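Home > Tips > Kitchen and Utility > Sorting Cans and Bottles at Home

Sorting Cans and Bottles Without a Big Recycling Station

Updated 2025-01-12

Most of the mess in home recycling comes from empties sitting on the counter until somebody deals with them. A few small bins on a table or low shelf will take care of it. You do not need a pull-out cabinet or a stacking tower.

What to use

Soft fabric storage bins work well for dry, rinsed containers. They weigh almost nothing, they fold flat, and they don't clatter when a can goes in. Ours are plain gray ones from Staletti, bought as a pack of 3 for the closet and moved to the utility room in May. Any open bin with a rim that holds its shape will do.

Fabric does soak up drips. If your household is not careful about rinsing, line the bin with a paper bag or use plastic for the cans and keep the fabric for bottles.

Setting up

Put the bins where the empties pile up already. For us that was the end of the work table. Keep one bin per material and leave a hand's width between them so you can tip one out without knocking the next.

If the bin is deep, lay it over at an angle. Bottles slide in from the side and you can see what is in there. Lean it on something heavy if it wants to roll back up.

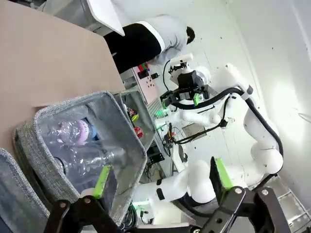

Clear plastic bottles in a tilted gray fabric bin.

Bottles

Empty, rinse, shake, and let stand upside down in the dish rack for a few minutes. Squeeze the air out from the middle and put the cap back on while the bottle is still squeezed. It will stay flatter that way. Loose caps are too small for a lot of sorting lines, so check what your town wants before you throw them in separately.

Labels can stay on in most places. Brestdale asks for shrink sleeves to come off, and a quick cut down the side with kitchen scissors does it.

If you return bottles for a deposit, do not crush them. The machines need to read the code, and a badly creased bottle comes straight back out. We keep a separate bag for deposit bottles on a hook by the door.

Cans

Drink cans are the easiest thing in the house to sort and the most annoying to store. Rinse them the same day. A can with a little soda left in it will bring ants, even in winter.

To crush or not depends on your pickup. Places that sort everything by machine often prefer cans whole, and drop-off sites that take metal alone usually don't care.

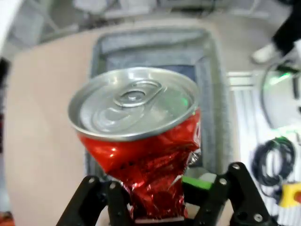
Watch the edges on any can that has been twisted hard. Thin aluminum can split along a crease, and the split is sharp enough to cut a finger. Wear a work glove if you are doing a whole bag at once, and keep small children out of that job. Never crush an unopened can or an aerosol.

A wall-mounted crusher is worth having if you go through a lot of cans. The Suominen lever type has held up well here. It needs two good screws into a stud, and a tray under it to catch the last drops.

Keeping it going

Empty the bins before they are full. Once things start balancing on top, people stop sorting and put everything in whichever bin has room. With 7 or 8 bottles in it, ours is ready to go out.

Small odds and ends will turn up in the bins — toys, clips, bits of packaging. Pick them out when you empty and start a bin for them if it keeps happening.

Every month or so, turn the fabric bins inside out and wipe them with a damp cloth and a drop of dish soap. Let them dry fully before they go back. For a sour smell, leave baking soda in the bottom overnight and vacuum it out.

More in this section: Rinsing Jars the Quick Way | Where to Keep Cardboard | Brestwood Drop-Off Hours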